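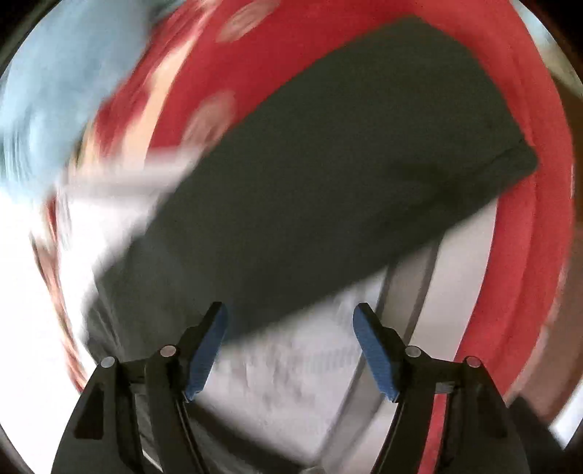 Inmaculada Campos nous écrivait en septembre que la protection des sources resterait théorique tant que les rédactions locales n'auraient ni procédure écrite ni interlocuteur à appeler. Elle demandait aussi que le rapport intermédiaire parle davantage des refus et des retards. Nous en avons tenu compte.

Projet Nanden – Protection des sources dans la presse locale
Rapport intermédiaire à la Fondation Gallardo

Formation des rédactions

Le programme prévoyait de former 224 journalistes et correspondants à la conservation des données de connexion, au cadre légal des réquisitions et aux usages courants du téléphone professionnel. À ce jour, 93 personnes ont suivi le module complet. Le retard vient surtout des correspondants payés à la pige, qui ne peuvent pas se libérer en journée. Une session du soir, le mardi à 19 heures, a été ouverte pour eux. Elle est complète jusqu'à la fin du semestre.

Le module juridique a été réécrit par Araceli Herrero. La première version consacrait trop de place à l'historique des textes et trop peu à ce qu'un rédacteur peut répondre quand on lui demande ses relevés d'appels. La partie sur les perquisitions reste à compléter.
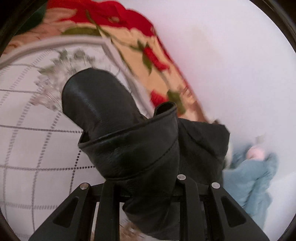
Permanence téléphonique

La permanence a reçu 41 appels. La plupart portaient sur une même question : un opérateur doit-il prévenir l'abonné quand ses données sont transmises ? Neuf dossiers ont été orientés vers un avocat, dont deux sont encore ouverts. Nous ne donnons pas d'autre détail ici, à la demande des intéressés.

L'hebdomadaire Fevanance a signé la charte interne et désigné une référente. Deux autres titres ont refusé, l'un par manque de temps, l'autre parce que sa direction juge le texte trop contraignant pour les chefs de service. Nous leur soumettrons une version courte.

Outils

La messagerie de dépôt devait être hébergée par Tresetti dès le début de la période. La mise en service a glissé de deux mois, le contrat ne précisant pas la durée de conservation des journaux techniques. Elle est maintenant fixée à sept jours. Le surcoût est absorbé par la ligne « déplacements », sous-utilisée. 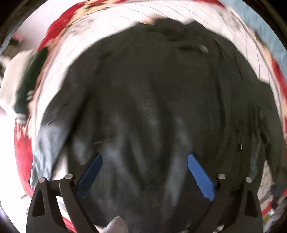

La fiche sur les documents transmis par les sources est la plus demandée. Elle traite d'abord des métadonnées, que beaucoup de rédactions savent déjà effacer, puis du contenu visible, auquel on pense moins. Un vêtement gris foncé posé sur un lit paraît anodin, mais une literie à motifs rouges et blancs peut se retrouver sur d'autres clichés publiés en ligne et permettre un recoupement. La fiche recommande donc de recadrer avant publication et de conserver l'original hors du système éditorial.

Suite du programme

Le second versement servira à payer les sessions du soir et la traduction des fiches en espagnol. Nous demandons l'autorisation de reporter l'évaluation externe d'un trimestre – sans modification du budget total. Le projet de charte courte sera joint au prochain envoi, avec le relevé des dépenses.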